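打印本文 | 用电子邮件发送
2019-04-18
作者:Clodagh Mac Suibhne
阅读时间:11分钟

把慢信寄回来

我上个月又开始写信了。说的是真正的信,用纸写,折三折,塞进信封,舔一下封口(味道还是跟小时候一样难吃),再走到街角去寄。
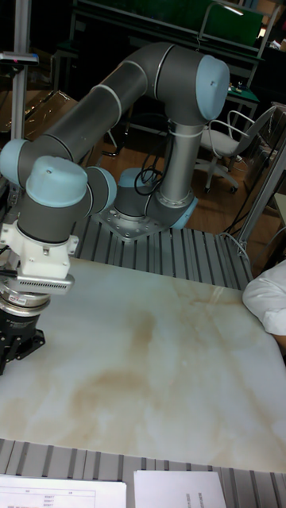 起因很小。Noreen Dunne搬去了Skuvstead,一个我在地图上找了半天才找到的海边小地方,手机信号时有时无,她家那条路拐过去就彻底没有了。我给她发的消息常常隔两天才显示已读,回过来一个笑脸,我也不知道她笑的是哪一条。后来她寄给我一张明信片,背面写得密密麻麻,地址那一栏都快被挤没了。我看了三遍,第二天就去买了信纸。

我得先交代一句,我不是那种怀旧的人。我没有黑胶唱机,不泡茶道,去年刚把家里最后一台磁带录音机送给了别人。我喜欢洗碗机,喜欢手机上查公交车几点到,喜欢半夜两点突然想知道某个演员演过什么,躺着不动就能查到。所以当我说我觉得大家应该多写写信的时候,请不要把我想成一个穿着披肩、坐在壁炉前叹气的人。我没有壁炉。

不过信这个东西,真的很奇怪。你坐下来,写“亲爱的Noreen”,然后就卡住了。发消息从来不会卡住,因为消息没有开头。消息是接着上一条说的,上一条又是接着上上条说的,你们两个人的对话像一条拉不完的毛线,谁也不记得线头在哪里。信就要从头说起。你要想,她现在知道什么,不知道什么,我上次跟她说到哪儿了,哪件事值得占一整段。我第一封信写了一个晚上,写出来一页半,里面有一大段讲的是我楼下邻居修屋顶的事。我原本觉得这事无聊透顶,可写着写着我自己倒笑起来了,那位邻居站在梯子上跟一只海鸥吵架,吵了一个下午!这种事我是绝对不会发消息说的,发消息的话大概就是“楼下在修屋顶,吵死了”,完了。

我妹夫(他很聪明,也很爱抬杠)说,你完全可以把同样的内容写成电子邮件。道理上当然可以。我也试过,有一年我下决心给几个老朋友每个月写一封长邮件,写到第二个月就停了。问题出在那个写邮件的地方,它跟我收账单、收工作通知、收Bruter鞋店打折广告的地方是同一个地方。我打开它,肩膀就先耸起来了。写到一半右上角跳出一条新的,我就点进去看,看完再回来,那句话的后半句就不知去向了。纸上没有右上角。

说到工作通知,我不得不提一下我们单位。我在一家小出版社做校对,前年开始全体改用一个叫Clokine的聊天软件,从此每个人头像旁边都有一个小绿点。绿点亮着,表示你在。绿点亮着而你不回话,表示什么呢?没有人规定过,可是大家心里都有数。我有一回在厨房等水开,等了一会儿回来,同事已经连发了三条,最后一条只有一个问号。就一个问号。我端着茶站在那里,心跳得像是考试迟到了一样。那件事情,顺便说一句,是问我一个逗号的位置。

我觉得这个小绿点把我们很多人都改坏了,包括我自己。我现在给朋友发消息,要是她看了不回,我就开始琢磨:是不是我说错话了?是不是她还在为上次的事情不高兴?上次有什么事情吗?等她晚上回过来说刚才在给孩子洗头,我又觉得自己真是荒唐。可是下一次照样琢磨。信不会这样。信寄出去,你就知道至少要等好几天,你根本没有资格着急。这几天里你可以很安心地认为对方还没收到,或者收到了正放在桌上,打算周末好好坐下来回。等待是讲好了的,写在规则里的,谁都不用为它道歉。

我母亲那一辈人就是这么过来的。她有一个笔友叫Gráinne Ó Ceallaigh,两个人十几岁时通过学校认识,住在岛的两头,通了大半辈子的信,见面的次数很少。母亲去世以后,我在衣柜顶上找到一个饼干盒,里面全是Gráinne的信,一共101封。我知道是101封,因为母亲在每个信封的角上都用铅笔编了号,最后一个就是101。她从来没有跟我说过她编号。我读了其中一些,没有全读,有几封读了开头就放回去了,那里面的母亲我不认识,是一个会抱怨我父亲打呼噜、会担心自己不够聪明、会在二十五岁那年认真考虑过要不要去加拿大的人。加拿大!我从小到大没听她说过一句加拿大。

后来我给Gráinne写信,告诉她盒子的事,问她要不要。她回信说不要,让我留着,还说她那边也有一盒。她把我母亲写给她的信复印了几封寄给我。我母亲的字我当然认得,购物单和请假条上看了那么多年,可是那么长的句子,那么多括号,一个括号里面再套一个括号,我是第一次看见。我这才知道我爱用括号的毛病是从哪儿来的。我的编辑一直想治好它。

我有时候想,将来我的女儿会找到我的什么呢?一部开不了机的手机,一个她不知道密码的账号。就算知道密码,她要从几万条“好的”“马上到”“你买牛奶了吗”里面往下翻,翻到手酸,才能翻到一句像样的话。我不是说牛奶不重要。我只是想给她留一点别的。

当然,反对的意见我都听过了,我的朋友Sinéad Egan替我列得很全,是在一顿午饭上,一边吃我的薯条一边列的。她说写信太慢,太贵,太做作;说她的字写得像医生;说她上一次买邮票,邮票上的人现在都已经不流行了。她还说,你们这些写信的人总有一种“看我多有情调”的味道。最后这一条我有点脸红,因为我确实买了一支比较好的钢笔,也确实在咖啡馆里写过,并且确实希望有人注意到。所以我要退一步:钢笔不必买。我现在用的是银行柜台上那种圆珠笔(我不会说是怎么来的),信纸是Duggan文具店最普通的横线本,撕下来毛边都不修。至于咖啡馆,光线不好,桌子还晃,我后来都在厨房写。

字写得难看,我倒觉得是好事。Noreen的字就很难看,她的“明天”和“明年”我常常分不清,有一次我真的以为她要等到明年才去看牙。可是看她的字,我能看出来她哪一段是坐着好好写的,哪一段是炉子上煮着东西赶着写的。有一封信写到一半墨色变了,后面第一句是“对不起,刚才睡着了”。你说,哪个软件能告诉我这个?

贵这一条我没办法反驳,邮票确实是越来越贵了,尤其是往国外寄。可是我算过另外一笔账,没有拿笔算,就是在脑子里想了想:我每个月为了手机流量付的钱,够寄一大摞信的,而那些流量多半用在看陌生人装修厨房上了。我对那些厨房没有意见。有一个铺绿瓷砖的,我到现在还惦记着。

慢,是我最想替它说话的一条。慢会逼着你挑。等信寄到,今天的气早就消了,所以你写信的时候,那些只值一天的气自己就会掉下去。我有一次写信给我姐姐,满腔怒火,写了整整两页纸,关于圣诞节谁没有洗碗的问题,写完已经半夜,邮筒离家有一段路,外面又下雨,就搁在了门口的小桌上。第二天早上我穿着拖鞋把它重新读了一遍,然后塞进了碎纸机。要是消息,她头天晚上就收到了,我们大概到现在还在为那几个盘子不说话。那一次救了我的是雨,我承认,可是信给了雨一个机会。

还有一件事我没料到,就是收信的乐趣会把整个早晨都改掉。我从前听见信箱盖子响一点感觉都没有,反正是广告和水费。现在我会竖起耳朵。我们这条街的邮递员叫Caoimhe Costello,我跟她点头点了好几年,连名字都没问过,自从Noreen的信开始隔三差五地来,她就会在门口跟我说一句“今天有手写的”。有一天她说“今天没有”,口气比我还失望!我后来知道她自己也写信,写给一个在军队里的侄子,她说她那一带年纪大的人里头还有不少在写的,年轻人里也有,过生日的时候尤其多。她不肯说是谁。邮递员的嘴很严,我很佩服。

街角那个邮筒,去年差点被拆掉。贴了一张通知,说使用率太低。我当时路过看了一眼,心里想,哦,可惜,然后继续走路,因为我自己也有好几年没往里面放过东西了。是马路对面的几户人家去闹的,凑了300个签名,邮筒留了下来。我没有签,这件事我现在想起来很不好意思,每次往里面投信都觉得应该跟它打个招呼。我们就是这样失去很多东西的,没有谁恨它们,大家都是路过,说一声可惜。

我并不指望人人都写。要是每个人都写,Caoimhe的背就要断了。我的提议小得很:挑一个人。就一个。最好是一个你一直觉得“该好好聊聊”、可是每次都只发一个节日表情的人。写一页,不用两面都写满。说一件你最近看见的小事,问一个你真想知道的问题,然后寄出去,寄了就别管了。对方也许不回。我写给一位老同事的信就没有回音,我也没有再去问她收到没有。也许她搬家了,也许她放在桌上打算周末回。我愿意相信是后者。

我女儿今年去外地念书,走之前我塞给她一叠信封,邮票都贴好了,一共40个,地址写的都是我自己的。她翻了一个白眼,说妈,我会给你打视频的。她的确打了,每个星期天都打,画面老是卡在她张着嘴的那一下。信封我以为早就不知道扔哪儿去了。前几天收到第一封,里面是从笔记本上扯下来的一张纸,统共没几行,说食堂的汤很难喝,说室友半夜说梦话,说的是意大利语,而室友并不会意大利语。末尾加了一个括号,括号里写着:(视频里不好讲,她就坐在旁边)。

回信我昨晚写完了,四页。Noreen那封还欠着,她问我楼下的屋顶修好没有。没有修好,海鸥又回来了,这次带了一只小的。

打印本文 | 用电子邮件发送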